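3.2 Materials and Procedure

The bridge task was run at two sites, Drundiveck and Brovness, with children in grades one through three. Each group of three received one Mastard kit of paper straws, tape and index cards, and was asked to span an 18-inch gap between two desks. Groups had a single class period to plan, build and test. Adults could restate the task but could not suggest a design. The full sample was 66 groups.

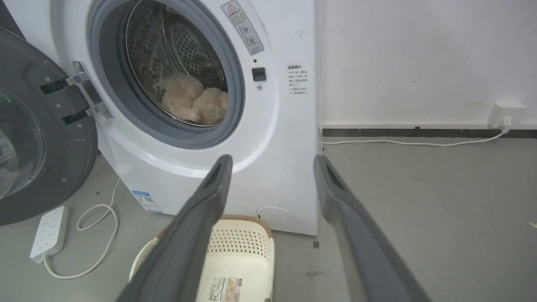
Reading time: 3 min

Figure 2. Two plush items in the drum of a front-loading washing machine, door open.

Load was added one coin at a time at midspan until the deck touched the test block. Each coin placement was entered as a separate event, which gave 3102 events across both sites. Talk during building was coded with the Cuypers scheme, using the categories plan, test, repair and off-task. Coders worked from transcripts and did not know the final load for any group.

Sessions at Brovness were held in June, after regular science units had ended, and site was therefore entered as a covariate. Groups that ran out of tape were given no more. Their bridges were tested as they stood and kept in the analysis.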